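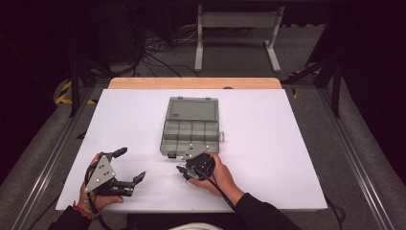

Unit 4: Sorting things out (how we put stuff into groups, and why it gets messy)

Last time we got as far as lists. A list is the laziest way to organize anything, and I say that with love, because my whole kitchen runs on lists. But once you have more than a screenful of items you start wanting groups, and groups are where the arguments begin.

Let's start with the old Faltport seed catalog, which you all have in the reading packet. It had 1223 entries when Natália Arruda took it over, and every one of them lived under exactly one heading. Beans under Beans, fine. But where do you put a climbing bean that people buy for the flowers? The earlier editors put it under Ornamental, and for years gardeners wrote in to complain that the catalog had dropped it. It was sitting there on page 16 the whole time!

So, first bit of vocabulary. A scheme where every item goes in one place and one place only is called exclusive. Think of a parts box with little cells: a screw is in this cell or that one, and it can't be in both. Shelves work like this too, and so do filing cabinets (ask your parents). Physical stuff pushes you toward exclusive schemes whether you like them or not.

Tags are the other big family. With tags the bean can be climbing and edible and pretty all at once. Arruda moved the catalog to tags over one long July, and she writes about it in the packet, pages 20 and up. Please read the part about synonyms twice. Her helpers had used "climber," "climbing," "vine" and "viney" for the same thing, so a search on any one of them missed most of the plants. I laughed, and then I looked at my own photo folders and stopped laughing.

Which brings me to controlled vocabulary. It's a fancy name for agreeing on the words ahead of time and writing them down. You pick "climbing," and next to "vine" you put a note saying "use climbing." Librarians call that a see reference. It's dull work and I kind of love it.

A few things people asked after class:

Can you mix the two? Sure, most places do. The Lobo record shop shelves by genre (exclusive) and keeps a card file by mood (tags, basically). I've spent whole afternoons in that card file.

How deep should the groups go? I'd stop at three levels for a small collection. The Sadis map collection goes deeper than that, and I still can't find the harbor charts without help.

Is "Miscellaneous" allowed? Yes, but go look in it once in a while. If half of what's in there is the same kind of thing, you've found a group you forgot to make.

For next time: pick something at home with at least 16 items in it, like a spice rack or a drawer of chargers. Sort it twice, once with exclusive groups and once with tags, and write down every item that gave you trouble. Bring the trouble list to class, on paper please, and skim the Harard chapter on naming if you have time.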